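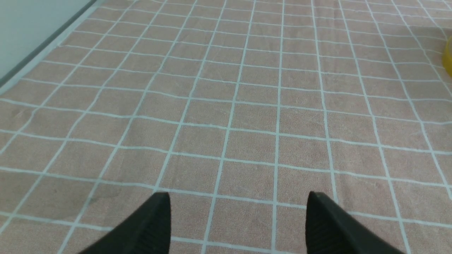
April, 8:40 am. Durnel adhesive, second wash series

Kwaku brought back the 21 bonded swatches from the Paston machine this morning. Cotton to cotton, heat-set at the low press setting, washed warm and line dried overnight. No detergent change from the first series.

Peel results are uneven. Swatches pressed with the steam off held along the full seam. Of the steamed ones, 8 lifted at a corner, always the corner pressed last. Simão thinks the plate is cooler on that side. I put the surface probe on it and could not confirm - the reading drifts too much while the thermostat cycles. Need a longer soak before the next run.

Seam allowance matters less than I wrote last week. Narrow and wide seams peeled at the same load, so I have struck that line from the plan.

Shrinkage: marked 100 mm lines on the face side before washing. The pen bled on the loose weave and those lines are no use. Bảo has a chalk that may survive the wash, will try it on scrap first.

Roll 2829 is nearly finished. Declan to order more from Brorkgate, same weight, unbleached. Do not mix rolls within a series.

Next: repeat the steamed set with the swatches turned end for end on the plate.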